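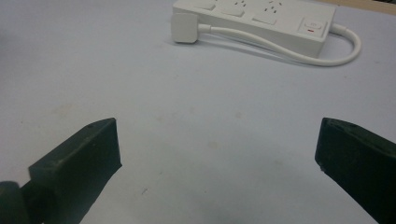
White power strip with its plug and the open gripper, on the work table.

Questions about the gripper stops in January

What went wrong?
During the plug task, the gripper fingers stopped closing before they reached the plug. The Velex controller still reported "closed", so the log looked normal. We found the fault when Kadri Lill compared the finger position with the motor current.

How many recordings are affected?
We checked 2,478 recordings and marked 1,426 of them as doubtful. They remain in the archive, but please do not use them for training or for measuring the success rate.

What was the cause?
A set screw on the drive shaft had become loose. The motor turned and the fingers followed only a part of the way. Stojan Papadopoulos could repeat the fault on the bench in Bomen with a second gripper of the same series.

Was there a danger for the operators?
Nobody was hurt. However, with a loose screw the fingers can also close late and with a jump. Please keep your free hand away from the gap while the tool has power.

May I use a live power strip for this task?
No. The strip must not be connected to the mains, also when its switch is off. This rule existed before the fault and it has not changed.

What must I check before I start?
Close the gripper on the test block and pull lightly. If the block slips, stop and write it in the Clorkura log. Repeat the check after every 300 cycles.

Can I tighten the screw myself?
Only if Mieke Van Acker has shown you how. Too much force damages the shaft, and we have lost 2 shafts in this way already.

My gripper reports "closed" but I see a gap. What now?
Switch off the tool, put a red label on it and bring it to Bart Vandenberghe. Do not restart the controller first, as this deletes the current values that we need.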